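Ferri began as a gearbox on a kitchen table and now takes up one bench in the Skotus shared workshop. Tolera Abdella, who designed the hand-held gripper, describes the first version as "a trigger, a cable and two jaws that didn't close parallel". The current one is the fourth.

The main change is in the drive. Version three used a direct cable pull, and the jaw position drifted as the cable stretched. "You calibrate in the morning and by lunch the zero has moved," Abdella says. He replaced it with a rack and pinion, printed at first, then cut in brass by Miroslava Kubíček, who shares the bench.

Kubíček also wrote the logging software, Clendik. It stores jaw opening against time and matches it to the video afterwards. "The clocks were the hard part," she says. "We had offsets of up to 18 milliseconds between the two streams. For slow folding tasks you can live with it. For pouring you can't."

Weight is the remaining complaint. The unit comes to 800 grams with its battery, and Abdella wants the battery moved to the belt before September. Kubíček disagrees, as a belt pack means another lead and another connector to fail.
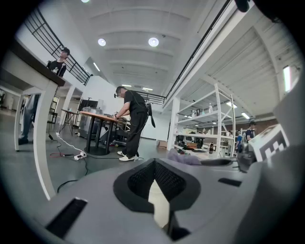
"I've resoldered that connector 6 times," she says. "I don't want two of them."

Abdella's answer is a locking plug, which he has on order. He would also like a softer pad on the jaws, as the present rubber marks thin plastic. Drawings for the rack and its housing will go up on the Skotus page once the tolerances have been checked on a second printer.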